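Home Projects Workshop Log About Contact
Search this site Go

Teaching an arm to find a hem: the Sivden build

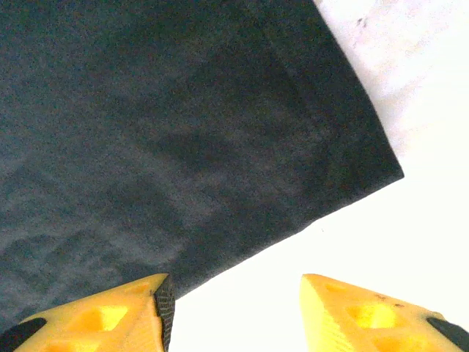 Cloth is a poor first job for a home-built arm, a member of the Cesis workshop remarked early on, and blocks would have been quicker. The builder does not disagree. "A block stays the shape you left it," he says. "A hem moves when you touch it."

The fingers are printed and have been redrawn 9 times. "Stiffness was the trouble - the tips spread under load." The wrist camera runs from the same supply as the servos, a choice he regrets.

He has logged 776 grasps since February, almost all on dark knits. "Dark cloth hides its own edge. I want 2 clean corners in a row before I try folding."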